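TV Formats and Audiences, Week 9 Handout
Elimination, voting, and why people keep watching
Mar 25, 2022

Hi all. I talked way too fast in lecture and skipped two slides, so I've typed up what I meant to say. Read it before section, please, and bring the worksheet from last week with the format grid on it (the one with the blank column).

Where we left off

We'd been talking about the closed-house format, where contestants live together, can't leave, and get voted out. I said the house is a machine for making small things big. A missing carton of eggs can fill half an episode. Somebody asked why producers don't just write better drama, and my answer was that they pretty much do, only they do it in casting and in the edit. By the time the contestants walk in the door, a lot of the story choices have been made.

Three kinds of vote

I use these terms all semester, so get comfortable with them.

Peer vote. The contestants pick who goes. You get alliances, whispering in hallways and a lot of talk about loyalty. Viewers watch to see who finds out what.

Public vote. Viewers pick who goes, or who stays, and those two are different games! If you vote to save, a contestant with a small, loud fan base can last for weeks. If you vote to evict, that same person is in trouble the minute everyone else notices them.

Judge vote. Common in talent and cooking shows. It feels fairer to most people, and it also gives the audience someone to be mad at.

Most long-running shows mix these. Our main case, Hodell House, started with a pure peer vote and added a public save in its second season. Look at how the conversations in the house change once the contestants know people at home can undo their work. They start talking to the walls. I love that stuff, and I could have spent the whole hour on it.

The numbers from the Drirbridge survey

A few of you wanted the figures again. The Drirbridge survey had 1,485 people in it, all of whom had watched at least one full season of a voting show. Of those, 400 had ever cast a vote. So most of the regular audience never votes, and the result belongs to a pretty small crowd. Keep that in mind when a host says "America has decided."

The survey also asked people to name last year's winner of their favorite show. I was sure they'd do well on that. They did badly, and they remembered the fights much better.

Reading the edit

The Krishnan reading (it's in the course pack, the thick one) gives you a vocabulary for this. The parts I care about:

The confessional. One person, one chair, recorded later, and cut in as though it were a live thought. Listen for changes in tense.

The reaction shot. You hear a line, then you see a face. You have no way of knowing from the episode whether the face belongs to that line.

The cutaway. A few seconds on an object or an empty corner, usually laid over audio that's been trimmed.
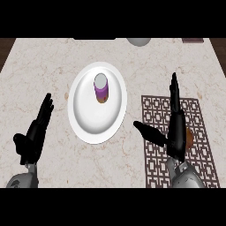
The music bed. Try watching a nomination scene on mute, then with sound only. You'll be surprised how much the strings are telling you.

For section

Watch the Hodell House episode on Skellico, the one where the double eviction gets announced. It's 32 minutes without the ads. Pick one conversation and log every cut in it, with a word or two on what each cut does. Don't try to do the whole episode, you'll go nuts.

Then write a paragraph on who the scene wants you to side with and how you can tell. I'm grading this out of 20 and most of that is for the log. Spelling I don't care about. Time codes I do.

If you missed the September sign-up for a Skellico login, email me and I'll sort it out.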